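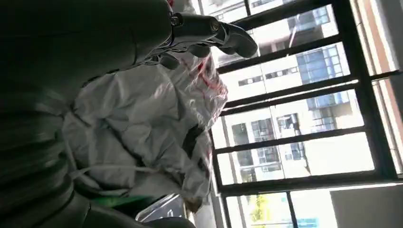
Wrist camera, hand on a bag, window side of the room.

Hello all,

Replying to the question from last month (quoted below, trimmed a bit). I meant to answer in February and then the Skelleck demo ate everything, sorry!

> We've started teleoperating a two-handed setup for parcel handling
> and our demos are all over the place. Rigid boxes are fine. Soft
> plastic mailers are a nightmare: the operator fumbles, regrasps,
> and the policy learns to fumble and regrasp. Do people throw these
> demos away? Also, how many do you record before you bother training?
> We've got 41 so far and the loss looks lovely but the robot doesn't.

Right, so we've been doing nearly the same job, poly mailers out of a crate, onto a scale, over to the belt, and I have Opinions. We drive ours with the Lukon gloves and the Modell recorder, if that matters to anyone (it might, the glove lag is a story in itself).

First, the 41. I wouldn't read anything into it yet. We trained at 25 and got an arm that went confidently to the spot where the bag had been in the first demo. At 200 it started looking as if it cared where the bag was. Somewhere between those it was just irritating. Boxes needed far fewer, as you'd expect — a box is the same shape every time you meet it, and a mailer never is.

On fumbling: we keep some of it. If the operator misses, lets go cleanly and comes in again from a better angle, I leave that in, because the robot is going to miss as well and it needs to have seen a way out. What I bin is the dithering, where the fingers hover and twitch and the bag gets nudged along while the operator makes up their mind. I went back through one batch and chucked 19 for that alone, most of them mine. The next training run was noticeably calmer about its approach.

The wrist view is where I'd look first. From the head camera a grasp can look perfectly good, then you check the wrist and it's all crumpled plastic with the fingers over the top and you can't tell what's pinched and what's only being leaned on. If I can't tell, I don't expect the policy to. We now ask operators to come in from the side and pause for a beat before closing, so there's at least one clear look at the bag before it fills the picture. Daylight matters too, if you're anywhere near a window. Record some in the morning and some late in the afternoon, or you'll have a robot that only works before lunch (ask me how I know).

And please, please start with a messy pile. We began with mailers laid out neatly, one at a time, and it was lovely to drive and useless later on. Ours now start something like this, bags slumped over the crate and each other, with the scale in the middle and the belt on the right:

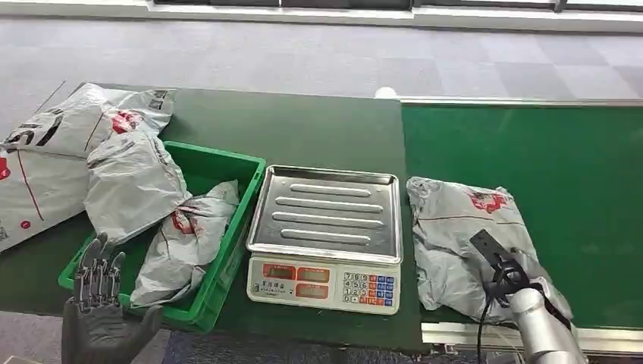
WHICH HAND DOES WHAT

Ours is lopsided, a jointed hand on the left and a gripper on the right, so this may not carry over. The rule we settled on is that the left hand deals with the crate end and the right one deals with the belt end, every single time, even when the other way would be quicker. Our early operators swapped about as the mood took them and the model ended up starting both moves at once and finishing neither. Dull rule, huge difference.

For the scale, let go and properly back off before you call it a weigh. A finger still resting on the plastic spoils the reading and it's very easy to miss through the gloves. We got into the habit of saying "off" out loud, which felt daft for a morning and then stuck.

One thing I'd love to hear from the list: has anyone had luck with taking over by remote halfway through a run, when the policy gets stuck, and feeding only those bits back in? The folks on the Gebretsadik project said they were going to try it with laundry and then went quiet. We've done a few and I can't decide whether they help or whether I've just got better at driving.

Happy to share our operator notes off-list, they're scruffy but short.

Cheers from the parcel bench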